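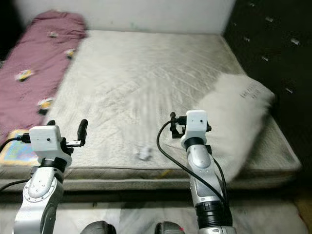
Mattress on the floor, grey smudges won't come out
posted by Tahsin Khondokar, 2026-09-23

Hello all, I've been sleeping on a floor mattress since August and I love it more than I expected to, but I could use some advice from people who have lived this way longer. The cover is the quilted kind with the diamond stitching, pale grey-white, and it has picked up a few smudgy grey patches that show every time I strip the bed. The cover doesn't unzip, so the washer is out. I've tried a damp cloth and plain water and all I did was push the marks around. Also, one long side is right up against a white wall and I'm starting to wonder if that's a bad idea. Any help is very welcome, and thank you for reading all this!

Gill
Oh, I had one just like it for years in my first apartment! Mix a little dish soap into cool water, whip it up, and use only the foam on a soft brush. Work along the stitching lines, then blot with a clean towel (blot, don't scrub, or you'll fuzz up the fabric). Leave a fan on it for the afternoon and don't put the sheet back until it feels completely dry. The old marks may only fade, so don't be too disappointed. After that, get a zip-off protector. Mine was 15 dollars and I should have bought it the first week.

Ruteck
Pull it off the wall a few inches and stand it up once a week so the underside can breathe. Check the floor while you're there. If you ever feel damp under it, get slats, even low ones.

Rolier
baking soda, leave it an hour, vacuum. Didn't do much for my stains but it smelled nicer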